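3. First Proof: Waking Up Your Narnik Starter

1. Stir the starter into 100 g of lukewarm water, then add 100 g of flour. It'll look lumpy, and that's fine!
2. Cover it loosely and leave it on the counter for 24 hours.

Caution: Never screw the lid down tight. Gas builds up fast.
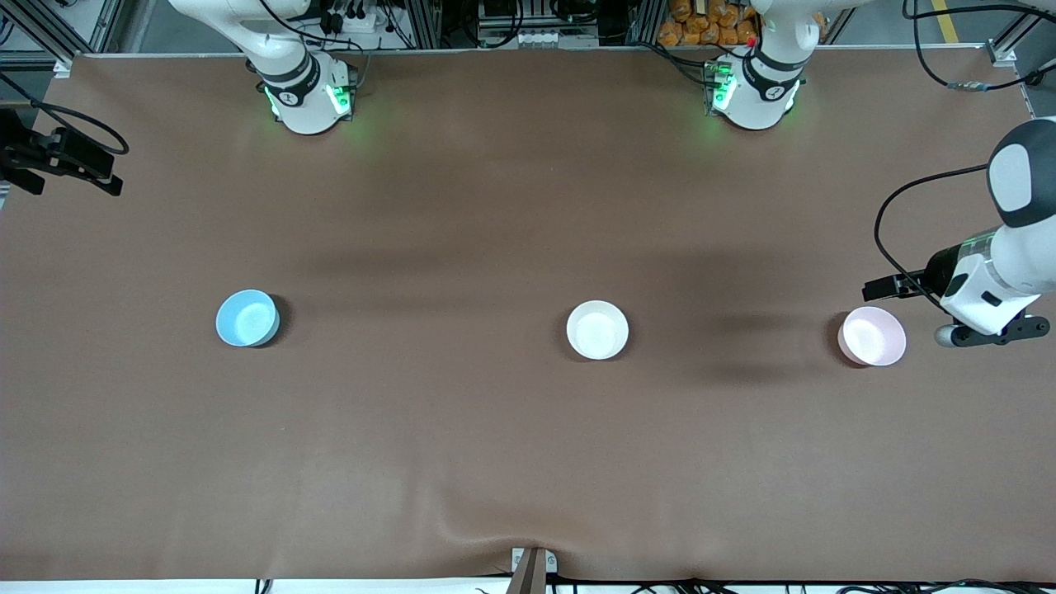

Can I use whole wheat flour for the first feeding?
Use white for the first 5 days, then switch over bit by bit.

3. Spoon out half and feed again. Bubbles on top mean you're on your way (such a great moment).

Note: Cold kitchens may need a second day.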